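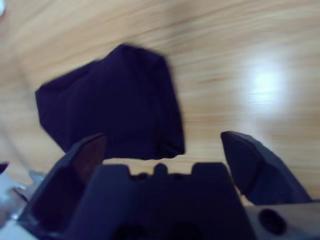 Dark navy cloth, bunched, on a wooden tabletop

Cloth folding

Cloth folding is the household task of reducing a flat piece of fabric to a smaller shape so that it can be stored, carried or set out for use. It is most often done with towels, napkins, tea towels, bed linen and clothing. The task usually follows drying, and ironing where an item is ironed at all. In many homes it is treated as part of doing the laundry and has no separate name.

Starting state

Fabric seldom reaches the folder flat. Cloth taken from a dryer, a line or a pile is normally bunched, with parts of the surface turned under and one or more corners out of sight. Such a bundle has no fixed form. Its outline may be rounded on one side and nearly straight on another, depending on how the cloth was dropped, and the same item will settle differently each time it is put down.

The first stage of folding is therefore to open the cloth out. Two methods are common. In the first, a person finds one corner, follows the hem to the next corner, and lifts the item by both so that it hangs under its own weight. In the second, the bundle is left on the table and its edges are drawn outwards until the layers separate. The hanging method is quicker for small cloths. The table method suits larger pieces and fabrics that stretch.

Dark cloth is harder to open out than pale or patterned cloth. On navy or black fabric the shadow inside a crease is close in tone to the fabric itself, and a hem can be difficult to tell from a fold. Raised folds often catch the light and look lighter or bluer than the rest, which gives some guide to how the layers lie. Working beside a window or under a lamp set to one side makes the creases easier to read than a light directly overhead.

Surface

Folding may be done in the hand, on a bed, on an ironing board or on a table. A table gives the firmest support and allows an edge to be pressed down with the palm. Wooden tables are widely used for the purpose simply because they are already in the kitchen or dining room.

A smooth or glossy top lets cloth slide, so a large piece can be turned without being lifted, though light cotton may also creep out of line while the second fold is being made. Rough or unfinished wood holds the cloth in place but can catch loose threads. Glossy tops reflect ceiling lights, and the bright patch can be a nuisance when matching the edges of a white cloth. The top is normally wiped and left to dry before clean laundry is laid on it.

Common folds

The half fold brings one edge over to meet the opposite edge. Repeated at right angles it gives the quarter fold, used for napkins, dusters and face cloths. The finished piece has one corner at which all the loose corners meet and one at which there are none. It is usually stacked with the closed side facing out.

The third fold, also called the letter fold, turns each long side over the middle in turn to make a strip three layers thick. The strip is then halved or folded in three again. Bath towels are often treated in this way, as the hems are hidden and the pile looks even on the shelf.

The diagonal fold brings two opposite corners together to form a triangle. It is used for square cloths such as bandanas and neckerchiefs, and as the opening step of several table napkin shapes.

Rolling is sometimes counted as a fold. The cloth is first brought to a strip and then rolled from one end. Rolled cloths take up more room on a flat shelf than folded ones – they do well, however, in deep drawers and travel bags, where each can be taken out without disturbing the rest.

Size and storage

The choice of fold is mostly settled by the shelf or drawer. A square napkin 44 cm along each side becomes a square of 22 cm after a quarter fold. A further half fold gives a rectangle measuring 22 cm by 11 cm, which will stand upright in a shallow drawer. Thick fabrics come out slightly larger than the arithmetic suggests, as some length is taken up in going round each fold.

Stacked cloths are generally kept with items of one size together. Placing newly washed pieces at the bottom of the stack, or at the back of the drawer, spreads wear across the set. Long storage on the same fold lines may leave a lasting crease, particularly in linen. Tablecloths kept for occasional use are for this reason refolded along different lines from time to time, or rolled on a tube.

Fabric behaviour

Plain woven cotton holds a fold well and can be pressed flat by hand. Linen takes a sharper crease and keeps it longer. Terry towelling is bulky and tends to spring open, so fewer folds are used. Knitted jersey stretches along one direction and may become skewed if it is pulled by the corners. Polyester and other smooth synthetics slip against themselves, and a stack of them will lean unless it is supported at the sides. Microfibre cloths are light and cling to one another, which makes them easy to stack but slow to separate.

Cloth that has been left bunched for several hours usually shows a network of small, irregular creases. These differ from fold lines in having no common direction. They can be reduced by shaking the item firmly, smoothing it from the centre outwards, and leaving it flat for a while before folding. Heavier creasing needs steam or an iron.

Unfolded storage

Not all household cloth is folded. Cleaning rags, polishing cloths and floor cloths are commonly kept loose in a bucket, bag or drawer, where appearance does not matter and the cloth will be crumpled again at its next use. Damp cloths of any kind should be hung or spread out, as the inner layers of a bunched or folded cloth dry slowly and may develop a musty smell.

See also
Ironing
Linen cupboard
Napkin folding
Tea towel

Last revised 14 January 2021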